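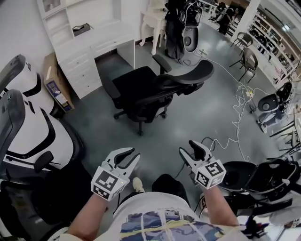

Left and right hand-helds with marker cubes, operator's view.

Plultamgate 2
Hand tracking and trajectory software for hand-held grippers
by Imberg

Takes head camera video of somebody working with a pair of hand-held grippers, gives you back two clean 6-DoF gripper paths, jaw opening, and a motion plan your arm can run. Runs on your own machine. No cloud account, no upload.

Short version: print cubes, bolt them on, calibrate, record, hit Solve.

What's in the package

Tracker. Finds the square codes on the marker cubes and solves the pose of each gripper for every video frame. Any one face is enough to get a pose, two or more faces gets you a good one. Left and right cubes carry different code sets so the hands don't swap when they cross over. If both go out of view the tracker holds the last pose, flags the gap and picks up again when a face comes back. Gaps are never filled silently. You decide later what to do with them.

Head motion. Operator looks down, looks up, turns around, so everything in the video is moving all the time. The solver builds a map from whatever in the room stays put – floor, furniture, shelving – and puts the grippers in room coordinates. Cluttered rooms are good for this. A bare white wall and a shiny floor are the worst thing you can give it. People walking through get masked, one or two at a time is fine, a crowd is not.

Jaw reader. Opening width read from the pads, straight off the video. Works with dark pads on a light body, which is what most people have. Dark pads on a dark body: use the encoder input instead. You can run both and let it compare.

Tudlow. The planner, formerly sold separate, now in the box. Reads the solved paths and works out what your arm can really follow. Checks reach, joint limits, self collision and the two arms hitting each other. Where the path can't be followed it marks the stretch red and says which joint is the problem. You can nudge the base position and re-check without redoing the track. Nudging the base fixes more than you'd think, try that first.

Batch tool. Command line only. Point it at a folder and go home. Writes one log per recording plus one summary file, bad recordings get listed at the top of the summary with the reason.

Viewer. Scrub the video and the 3D path side by side. Tag segments, trim ends, split a long take into short ones. Keyboard shortcuts are on the F1 page, learn J K L at least.

New in this version

– Re-acquire after a dropout is a lot faster, mostly matters for people who reach into cabinets
– Cube wizard. Measures your printed cube from a short video and corrects for the printer getting the size wrong. They all get the size wrong
– Per-hand time offset. Was one global offset, which was dumb
– Tudlow shows both arms in the same view
– Export keeps your segment tags (finally)
– Fixed: crash when the project folder name had an accent in it. Found by the folks at Huỳnh, every folder they own was affected. Sorry
– Fixed: the jaw reader reporting closed when the pads went out of view. It now reports unknown
– Removed: the old text format. Converter is in the tools folder and will stay there

Test numbers

Our in-house regression set is 139 recordings. Version 2 solves 133 of them start to finish with no manual fixing. The other six have long stretches with both cubes hidden and we keep them in on purpose. Longest single recording in the set is 2461 seconds, and it's one of the good ones. Your numbers will depend on your light and your lens more than on anything we do.

What you need

A head camera with fixed focus and fixed exposure. Autofocus ruins calibration, please turn it off, half of our support mail is autofocus. Wide lens is better. Global shutter is nicer but not required, rolling shutter gets modeled if you tick the box in the camera file.

Hand-held grippers with somewhere flat to mount a cube. Base of the gripper, up near the hand, is the usual spot – far enough back that it doesn't hit the table, close enough to the jaws that small angle errors stay small at the tips. Rigid mount. If the cube wobbles when you tap it the path will wobble to.

Linux or Windows. A decent graphics card for the tracker, none needed for Tudlow or the viewer. Mac: viewer only for now.

Marker cubes: print your own from the PDF, or order a set from us. Matte paper or matte film. Glossy laminate kills the codes at some angles, and it'll be the angle you need.

Setup, quick

1. Install, paste the license key, restart.
2. Calibrate the camera with the board in the PDF. Slow movements, fill the corners.
3. Mount the cubes. Left set on left, right set on right. Swapped cubes will solve perfectly well and your arms will be crossed in the export.
4. Run the cube wizard on each hand.
5. Hold both grippers out in front where the camera sees both cubes, stay there a moment, then open and close both jaws. Do this at the start of every take. It sets the jaw range and the time offset in one go.
6. Look round the room slowly before you start the task.
7. Record. Open in viewer. Solve.

Don't move the furniture between step 6 and the end. A chair rolling off somewhere is OK, the solver will drop it. Moving the desk and the shelves, no.

Exports

CSV, JSON, HDF5, ROS bag. Poses in room frame or in camera frame, your pick. Quaternion order is written in the header of every file, read it before emailing. Tudlow writes joint trajectories for any arm you have a URDF for.

Every exported pose has a quality value from the solver. Use it. Dropping the low ones before training is one line in the example script and people skip it, then wonder about the twitching.

What it doesn't do

No live control. Solving is after the fact and that's not changing in this version. There's a live preview so you can tell if the cubes are being seen, thats all it is, don't wire it to an arm.

No force. We only know what the camera knows and what your encoders tell us.

No object tracking. Gripper paths only. If you want the objects as well you can import masks from other tools, they'll line up on the timeline.

No fingers, gloves or bare hands. Get asked weekly.

Licensing

Single seat or lab license, both perpetual, both with a year of updates. After the year it keeps working, you just stop getting new builds. Batch tool can run on as many machines as you like under a lab license. Students get the single seat free with a school address, write and ask.

Upgrade from version 1 is free if you bought after September. Everyone else pays the upgrade price in the store. Tudlow owners: your old key unlocks the full package, enter it as is with the dashes.

Old projects open directly. First open takes a while as the map gets rebuilt, let it finish. Keep a copy of the old folder, the new format doesn't go backwards.

Try it

Trial is the full program, limited to short recordings, no watermark on exports. Comes with one sample take and its calibration file so you can solve something before printing anything. If your own footage won't solve send us a short clip along with the camera file. Clip without the camera file and we'll only have to ask for it.

Technical questions go to Tuấn Tạ, who wrote most of the tracker and answers most of the mail. Roughly a day for a reply, longer when there's a release on. Sales questions to the sales address, he doesn't know the prices.

Manual is in the installer. The printed cube PDF was corrected on Apr 27, 2020 – if you printed before that, check the scale bar on page two with a ruler, and re-run the wizard on both hands if it's off.

Shares 12 | Comments 0

Contact | Terms | © Imberg. All rights reserved. | Back to top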